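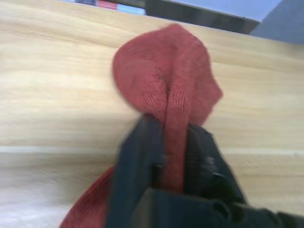 Red knit fabric over a light wooden tabletop.

Carbridge voters, you showed up! The town meeting on 26th March drew 351 people, and the line at the microphone went clear back to the coat racks. I've been going to these things for years and I have never heard so many folks speak for the first time (one woman read hers off the back of an envelope and got the biggest applause of the night).

The question was whether to bring back evening polling hours at the Lelline Street hall. The motion passed with 243 in favor, so the county board now has to take it up before the July primary. We think it has a real shot.

Brenda Zapata is putting together rides for neighbors out past Dorkby, where the bus quits at 7. She has 38 drivers signed up already and would love more, especially anyone who can do the late run. Leave your name at the front desk of the library or catch her after the next meeting. New voters, bring your registration questions too!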